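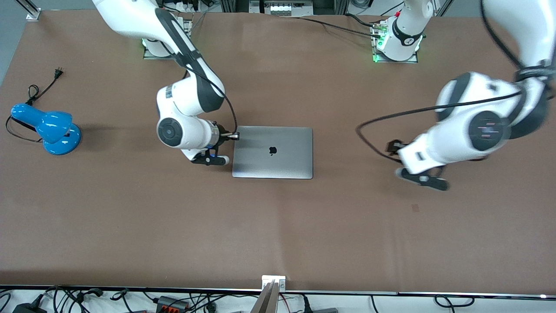 *Desk task, Sevemcombe bench: laptop closed, lamp on its side.*

## Progress report to the Drornell fund, June

Prepared by Dimas Wijaya, Nugroho household chores project

You asked last time for a shorter report with a straight answer near the top. Can the machine tidy a desk yet? It can tidy parts of a desk, if the desk belongs to a patient person.

### Desk task

The task as written in the proposal is to close a laptop, stand up a lamp that has fallen over, and put both back where they belong. I wrote that sentence in an afternoon and we have been paying for it ever since.

Closing the laptop is in good shape. We logged 91 attempts this period and the lid ended up shut in 89 of them. The other two were our own doing, as we'd left the lid open past the angle the software expects, and the arm pushed politely at the back of the screen until it timed out. No damage, and we have a new check for it.

Moving the laptop once it's closed is another matter. A flat thing lying on a flat table gives two fingers very little to hold. The current method is to nudge it with one arm until an edge sticks out over the side of the table, then pinch. It works, slowly, and I have stopped inviting visitors to stand near it. We tried having both arms squeeze from opposite sides as well. That was quicker when they agreed about where the laptop was.

The lamp is where most of the period went. Its shade is shiny and round, its base is shiny and round, and the fingers slide off both. We get the best results going for the neck, just above the base, but the approach depends on which way the lamp fell. Facing left it's manageable. Facing the back of the table, the near arm has to reach over itself, and it tends to give up partway and go home.

Then there is the cord. The proposal doesn't mention a cord. Every lamp we own has one, and the planner treats it as part of the table until it comes up with the gripper. For now we score a run as a pass if the lamp is upright and the plug is still on the tabletop. I know how that sounds.

### Shop-floor task

The Wenville people would like shelf facing: pulling boxed goods forward so the shelf looks full. We ran it on our bench with their boxes for 4 sessions. Light boxes come forward nicely. Heavy ones tip, and the arm then faces up the tipped box with great care. Their night staff do a whole bay in the time we need for one row, and they talk to each other while they do it.

I'd suggest we keep this task but stop promising a date for it.

### Money

We are inside budget. The one surprise was fingertip pads, which wear faster on lamp work than on anything else we do. I'd like to move 3000 from travel to parts to cover pads and two spare wrist cables. Travel has not been touched, mostly because there is nowhere that wants to see this yet.

### Next period

- Lamp upright from any starting direction, cord included in the scoring
- Laptop moved to its marked spot without the edge-of-table trick
- Both arms working at the same time for a full run (at present one usually waits for the other)
- A second lamp, matte, to find out how much of our trouble is shine

Still open from your last letter: whether we'd put this in a real home for a trial. I would hold off. The bench has good light and a flat cover, and the arms still need a person within reach of the stop button. Logs for both tasks are in the shared folder, and the lamp ones are best watched at double speed.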